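Plunton Rimmed Serving Tray, White

Item 534. Ships flat in a sleeve, one tray per box. Also sold as a set of two.

I've been selling trays out of the Jumumlow shop for nine years now, and I still get weirdly happy when a plain white one comes in that I'd want in my own kitchen. So this page is going to be longer than it needs to be. Scroll down for the sizes if you're in a hurry, I won't be offended.

The short version: it's a rectangular tray, glossy white on the inside, with a thin silver rim running along the edge. It has no handles and no pattern, and nobody's inspirational quote is printed across the bottom. I like it on a light wood table best. White on white gets a little hospital for me, and on dark wood it really jumps out at you (some people want that! my sister does!), but on pale wood it just sits there looking calm.

We carry a lot of trays with more going on, and they sell well at the holidays, and then in July everybody comes back in asking for something simple they can carry lemonade on. This is the one I walk them over to.

What I use mine for

Mostly breakfast. Two mugs, a plate of toast, the butter dish, and there's still space for the newspaper if you fold it. After that it lives on the table as a place for things to land: keys, mail, the good scissors, whatever fruit is getting close. I had a bowl doing that job for years and everything sank to the bottom and got lost. A tray keeps it all in one layer where you can see it.

I also use it for cookie decorating with the kids, which is where the raised edge earns its keep. Sprinkles roll. I don't know if you've ever tried to get nonpareils out of the crack in the middle of an extending table, but I have, with a toothpick, for most of an evening.
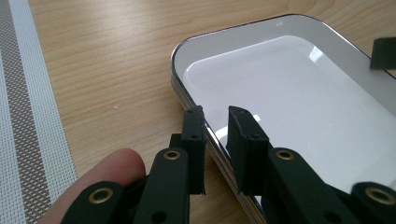

Shireen Jacobs wrote in to say she bought the smaller size for her bathroom counter, loved it, then bought the larger one for the kitchen and found that the silver edge shows water spots if you leave it to drip dry. She wipes hers with a dish towel right after washing and says it takes no time at all, but she wished the page had mentioned it.

Fair enough, so now the page mentions it! She's right, too. The white part is very forgiving and the silver part is a bit vain. If you have hard water like we do, keep a soft cloth nearby and go once along the rim. That's the whole routine.

Cleaning

Warm water, regular dish soap, soft sponge. Please skip the green scrubby side. A glossy surface is only glossy until you sand it, and I've had two returns that looked like somebody had gone after them with steel wool. Coffee rings come off with a wipe if you get to them the same day. For older ones, a little baking soda paste, leave it alone for ten minutes, rinse.

No dishwasher. I know. I tried it so you don't have to, and the tray itself came through okay but the rim went cloudy at one corner and never really came back.

No oven or microwave either. I'd also keep it off the stovetop, even when the burners are off and you just need somewhere to put it down. Hot pans need a trivet under them.

Sizes and stacking

The small is good for a dresser or a bathroom, the medium is the breakfast one, and the large is a proper party tray that needs two hands and a clear path to the patio. They nest, so if you buy more than one they take up hardly any more room than a single tray does. I store mine standing on end next to the baking sheets. If you stack them flat, slip a paper towel between each one so the rim of the top tray doesn't rub the inside of the next.

People ask me how this compares to the Prisavov tray, which is the other white one we stock. The Prisavov is deeper and heavier, and it has cutout handles. If you carry a lot of full glasses up and down stairs, get that one. For a table or counter where the tray mostly stays put, I'd go with the Plunton, and it's easier to wipe into the corners. We used to have a Zwane version as well but it's been discontinued and I have none left in the back, I've looked.

Ordering

Single trays are in stock in small and medium. The large comes and goes. We got 100 of them in the last delivery and I'm down to a shelf and a half, with more on order. If it says sold out, put your email in the box and Tshepo Hlongwane will write to you when they land. It really is him writing, so feel free to ask him things.

Café and restaurant orders are welcome. The biggest one so far was 1,139 trays for a hotel group, and we were taping boxes in the hallway until midnight, so please give us a few weeks on anything that size.

If yours arrives with a chip or a ding in the rim, send us a note with your order number and we'll get another one out. You don't need to mail the first one back. Keep it for the garage, they're great for sorting screws.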